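Waterfowl Blind Ballot and Marsh Access: Frequently Asked Questions

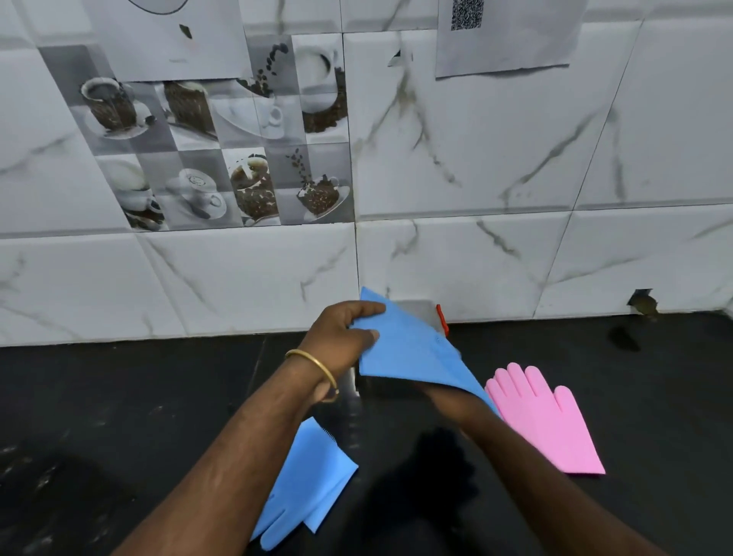
These answers apply to the managed hunting units at Mumach Marsh and Khoury Flats. They do not replace the provincial hunting regulations or the federal migratory bird rules. Where the two differ from this page, the regulations prevail.

How are blinds assigned?

By ballot. Each application is given a random sequence number, and blinds are assigned in sequence order against the preferences listed. An application may list up to nine preferences. If none of the listed blinds is available when the application is reached, it moves to the standby list in the same order.

When does the ballot open?

Applications for the fall season open on Monday, April 8, 2024 at noon local time and remain open until the end of the month. The time of submission has no effect on the draw. Results are posted to the applicant's Brelta account and are not sent by mail.

How many blind-days are in the ballot?

2,076 across both units. Mumach Marsh accounts for 734 of these and the balance is at Khoury Flats. Blind-days returned by permit holders are offered to the standby list and are not added to the ballot total.

Can we apply as a group?

Yes. The maximum party size is 4, including the party leader. The leader submits one application and enters the Brelta account number of each member. A hunter named on more than one application for the same date will be removed from all of them. The remaining members stay in the draw.

Can I transfer my permit?

No. A party member may be substituted until the evening before the hunt, but the party leader may not. If the leader cannot attend, the blind-day must be returned.

What do I need to carry?

A valid hunting licence, a federal migratory game bird permit with the habitat stamp attached or printed, your firearms licence, and the blind permit. The blind permit may be shown on a phone. Cell coverage on the east side of Khoury Flats is poor, so save a copy to the device before leaving the parking lot.

What shot is permitted?

Non-toxic shot only. Lead shot may not be carried past the check station, including in vehicles and in blind bags. Lead shells found at the station must be returned to a vehicle in the outer lot.

When can I enter the marsh?

The gate opens two hours before legal shooting time. Parties must sign in at the check station and may not launch before doing so. A blind not claimed by the start of legal shooting time is released to standby parties waiting at the station.

Are motors allowed?

Electric motors are allowed in the main channel at both units. Gas motors are allowed at Khoury Flats only, downstream of the Plallero dyke. Paddles or a push pole must be used inside the marked vegetation zones.

How many decoys may be left overnight?

None. All decoys, lines and anchors must be removed when the party signs out. Gear left behind is collected and held at the check station until the end of February, then disposed of.

May I bring a dog?

Yes. Dogs must be leashed in the parking lot and on the dyke. There is no limit on the number of dogs, but most of the blinds at Mumach Marsh have a single dog platform.

Do I have to report my harvest?

Yes. The party leader must complete a harvest card for each hunt, including hunts with no birds taken. Record species and sex where known, and list birds that were downed and not recovered. Failure to file a card makes the whole party ineligible for the next ballot.

Can I modify or brush in the blind?

Loose natural material collected outside the vegetation zones may be added. Do not cut cattails or willow, and do not use nails, screws or wire. Report damaged blinds by number at sign-out.

Who do I contact?

Ballot and account questions: Javiera Retamal, permits desk
Blind condition and marsh access: Georges Matar, field operations
Accessible blinds, available outside the ballot: Senga Chisholm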